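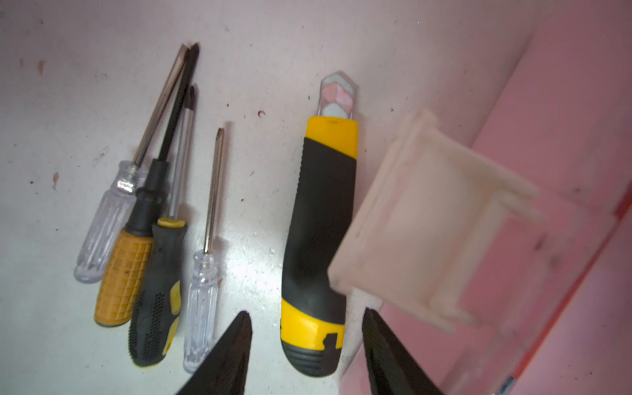 Cullton tool library to open second branch in Drarby

Cullton Tool Library will open a second branch in Drarby this February, giving residents of the town access to 737 hand and garden tools for a yearly membership fee of £10.

The new branch will occupy the former ticket office on Kwak Street and will open three evenings a week from 5pm. Members may borrow up to 3 items at a time, for a fortnight. Households receiving council tax support will join free of charge.

The library's Cullton branch has operated from the market hall for six years. A trial collection point in Drarby attracted 119 members over the autumn – well above expectations.

Zoi Margaritis, Director of Cullton Tool Library, said: "Many Drarby members have been making a long bus journey to borrow a drill for one afternoon. We are very pleased to be able to offer them a full service close to home."

Membership forms are available at Drarby Library and from the Cullton branch.

Press contact: Jin-sol Woo, Communications Officer, Cullton Tool Library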